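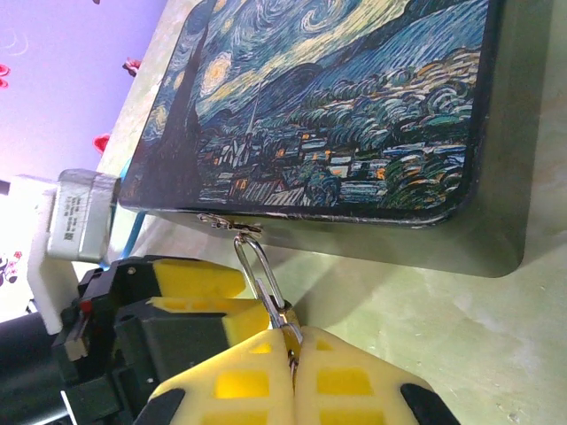
Home | Projects | Equine Studies | Contact

Jogging, Heart Rates and a Mare Called Vasa
By Ludger Lenz
January 22, 2021

We use cookies to remember your settings. Accept | Manage

My question for this project was pretty simple: does a standardbred settle faster after a jog if she goes out with company? Everybody at the Thiele barn had an opinion on this before I'd even unpacked my notebook, and they didn't agree, so I figured it was worth checking.

I had two horses to work with. Vasa is a bay pacing mare who has raced a few seasons and knows the track at Stendbridge better than I ever will. The other was a young gelding who hasn't raced yet and thinks the water truck is out to get him. (He's a sweetheart in the stall. On the track, hold on tight.) I followed them for three weeks in January, around my classes.

What I did

Each horse wore a Naltix heart rate monitor under the girth. It sends readings to a phone, and you can save the session afterward. On some mornings a horse jogged alone, and on others the two went out side by side, with me in one cart and one of the barn crew in the other. Same direction, same distance, and as close to the same pace as I could hold. After the jog we walked back to the barn, unhitched, and I wrote down the heart rate every minute until it stopped dropping.

I wanted to swap the order around in a nice neat pattern, solo one day and paired the next. That lasted until the track froze. We lost three mornings to ice, and after that I took whatever I could get. The farrier also came in the middle of things, so I left out the gelding's session that day. He was stiff and cranky and I didn't think it was fair to count it.

The monitor took me longer to learn than I expected. If the electrodes are too dry you get crazy numbers, and winter coats make it worse. I ended up soaking the pads in warm water and wetting the hair with a sponge before I tightened anything. My first few readings on Vasa jumped all over the place and I threw them out. I wish I'd practiced in December!

What I found

Vasa didn't care. Her numbers after a solo jog and a paired jog were so close that I couldn't tell one from the other on the chart. She came back, dropped her head, and got on with looking for hay.

The gelding was a different story. When he'd been out with Vasa, his heart rate five minutes into recovery was 10 beats a minute lower on average than when he'd gone alone. He also pulled less, although I only have my sore arms as evidence for that. His worst session was a solo one with a tractor working beside the backstretch, and if I take that session out, the gap gets smaller but it doesn't go away.

Problems with all this

There are plenty. Two horses isn't a study, it's a couple of horses. They're different ages and fitness levels, so I can only compare each one with itself. The weather kept changing. I was also the driver and the person writing down the numbers, and I was kind of rooting for the paired jogs by the end. Then there's pace. I used a stopwatch, and I'm sure I let the gelding roll along a little quicker when he was by himself, just because he wanted to go and I was cold. That could explain part of the difference.

If I did it again I'd want a GPS speed reading to go with every session, more young horses, and somebody else reading the phone. I'd also like to try pairing the gelding with another green horse. Maybe it's the company that helps him, or maybe it's Vasa, and my numbers can't separate those.

The barn has kept jogging him with her on most mornings anyway. My session sheets and the charts are in the binder in the Equine Studies office, and the thrown-out readings are in the back with a note on each one saying why I dropped it.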